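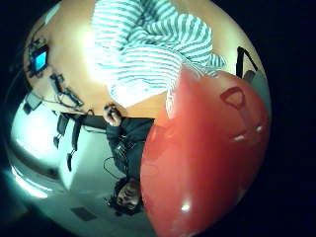
Striped cloth on the table, behind a glossy red surface.

Skuva Region-Free Disc Player: Review

Last updated: April 2022

The Skuva is a compact Blu-ray and DVD player sold by Usham, aimed at people with imported film collections. Mine is mostly Hong Kong and Taiwanese titles from the DVD era, plus a smaller number of Japanese Blu-rays. I bought the unit in February at the full price of $280 and have since run 39 discs through it.

Region handling

DVD region switching is automatic. Discs from regions 1, 3 and 4 loaded without any menu input. Blu-ray is different: the region has to be set to A, B or C from the setup page before the disc goes in, and the player restarts each time. The restart takes 16 seconds. The current setting is not displayed anywhere on the home screen, so a wrong-region disc simply returns "Cannot play" and you have to go and look.

PAL to NTSC conversion

Conversion is competent on film-sourced material. Horizontal pans show slight judder, less than on the Caron player I used previously. Video-sourced extras fare worse, with visible combing on interviews and trailers. Setting output to Source Direct removes the combing if your television accepts a 50 Hz signal.

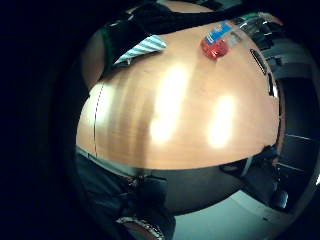 Subtitles

Subtitle position can be shifted vertically in 3 steps, enough to bring text back into view on a zoomed letterbox transfer. Many older Hong Kong discs are non-anamorphic, and on a 16:9 set the zoom mode will otherwise crop the second line. Colour is adjustable between white, yellow and grey. Grey is unreadable over snow or sky.

External subtitle files are read from USB in SRT format only. Traditional Chinese characters displayed correctly when the file was saved as UTF-8. Files in Big5 encoding came up as garbage, and there is no encoding option in the menu. Timing offset is available in half-second increments, too coarse for fast dialogue.

Audio

Mono Cantonese tracks are passed through as two-channel over HDMI. The player remembers the last audio language selected but ignores it on discs where the tracks are unlabelled, and defaults to track one. On several of my titles that is the English dub.

Build and remote

The tray is noisy on opening and quiet in use. There is no front display. The remote has a dedicated subtitle key but puts audio selection two levels down in a menu, an odd choice for this market.

Firmware

The version tested was the one supplied. Tedomgate, the distributor, lists a later release that adds Big5 support. I have not installed it.

Rating: 3 out of 5. Good DVD playback, average menus, overpriced for Blu-ray use.

Contact | Copyright 2022 | Back to top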